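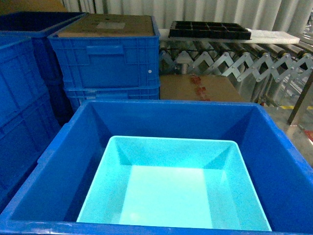

Redaktion Pronance

Prirnine Bewerbermappe 2-teilig

Art.-Nr. 1053

Die Bewerbermappe 2-teilig ist für schriftliche Bewerbungen im öffentlichen Dienst, bei Schulen und bei Ausbildungsbetrieben gedacht. Sie besteht aus einer Deckseite mit Klarsichtfenster und einer Innenseite mit Klemmschiene. Das Anschreiben liegt lose auf, Lebenslauf und Zeugnisse kommen in die Schiene.

Viele Behörden nehmen Bewerbungen inzwischen über ein Portal an. In etlichen Stellenausschreibungen steht aber weiterhin, dass die Unterlagen auf Papier einzureichen sind, vor allem bei kleineren Gemeinden und Zweckverbänden. Lesen Sie den Ausschreibungstext bis zum Ende. Manche Stellen verlangen ausdrücklich Kopien ohne Mappe – dann bitte nur klammern.

Produktdaten
Format: für DIN A4
Material: Karton, matt, mit Leinenprägung
Klemmschiene: fasst bis zu 30 Blatt
Farben: Anthrazit, Dunkelblau, Weinrot, Naturweiß
Fenster: für Name und Stellenbezeichnung
Hersteller: Prirnine

Lieferumfang
2 Mappen in einer Farbe
2 Versandtaschen mit Papprückwand
1 Bogen Adressetiketten, unbedruckt
1 Merkblatt zur Reihenfolge der Unterlagen

Reihenfolge der Unterlagen
Das Anschreiben liegt oben und wird nicht eingeklemmt. Danach folgen das Deckblatt, falls gewünscht, der Lebenslauf und die Zeugnisse, das neueste zuerst. Bescheinigungen über Lehrgänge kommen ans Ende. Originale gehören nicht in die Mappe. Beglaubigte Kopien nur beilegen, wenn sie verlangt werden.

Die Schiene lässt sich mehrmals öffnen und schließen. Bitte die Blätter vorher auf Kante stoßen, sonst sitzen die inneren Seiten schief. Gelochtes Papier kann ebenfalls eingelegt werden, die Löcher bleiben dann unter der Schiene.

Großpackung für Schulen und Bildungsträger
Für Bewerbungstrainings liefern wir die Mappe auch ohne Versandtaschen, im Karton zu 1000 Stück. Die Farben können innerhalb eines Kartons nicht gemischt werden. Bestellnummer der Großpackung: 1385. Angebote für Träger schreiben wir auf Anfrage, bitte die Lieferanschrift und die gewünschte Farbe gleich mit angeben.

Versand und Rückgabe
Bestellungen, die bis 14 Uhr eingehen, verlassen das Lager am selben Werktag. Im November ist Weinrot nur in kleinen Mengen vorrätig. Unbenutzte Mappen nehmen wir in der Originalverpackung zurück, angebrochene Packungen nicht.

Passend dazu
Prirnine Zeugnishüllen, dokumentenecht
Curkarmont Briefpapier, 100 g, ohne Wasserzeichen
Curkarmont Versandtaschen C4 mit Papprückwand

Fragen zum Artikel bitte über das Kontaktformular, mit Angabe der Artikelnummer.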